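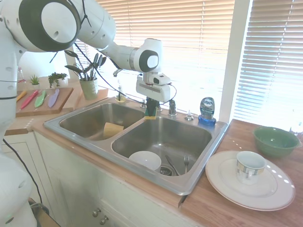 Urdale Sink Notes
Maintained by Wajid Khokhar
Release 7, April

Hi! I'm Wajid, and this is the readme for my collection of pictures and notes on one very ordinary chore: getting a kitchen sink clean. It grew out of the Vollum set, which was all countertops, and I kept getting mail asking where the sinks were. So, sinks!

What's in it

There are 3,000 stills in 16 folders, plus a notes file for each folder. Every folder is one sitting at a double sink. I put the things in the basins into the notes by plain name (bowl, fork, knife, sponge) and I skip brand names unless they're on a label.

The basins

I always write "small basin" and "large basin" in the notes, never left and right, as the close-ups get taken from all over the place and I confused myself badly in the first release. The ridge between the two has its own tag, divider, and so does the drain.
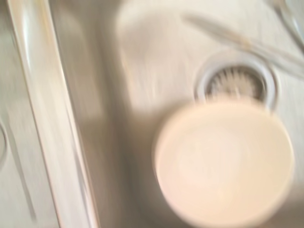 Divider ridge and drain from overhead, blurred.

Blurry pictures stay in. They carry the tag soft, so filter on that if you only want crisp steel (you'll lose 300 files).

Around the sink

Plates, cups, cutting boards and plants go in a second list called counter. 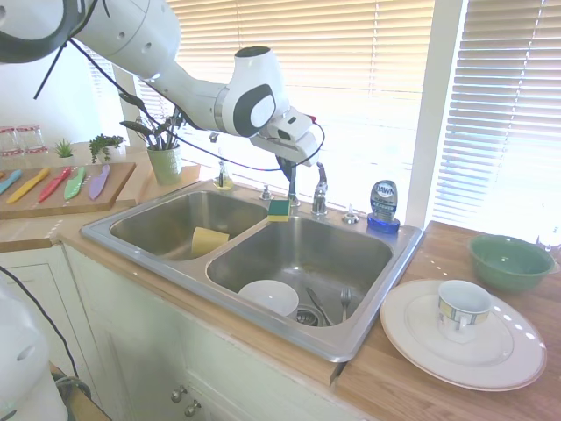

I was lazy with that list early on, so folders 1 through 7 only mention dishes and soap. Plants start at folder 8. If you feel like filling in the gaps, please do, and send me the text file!

Known problems

"Sponge" and "scrub brush" got mixed up in a few notes. Still fixing those.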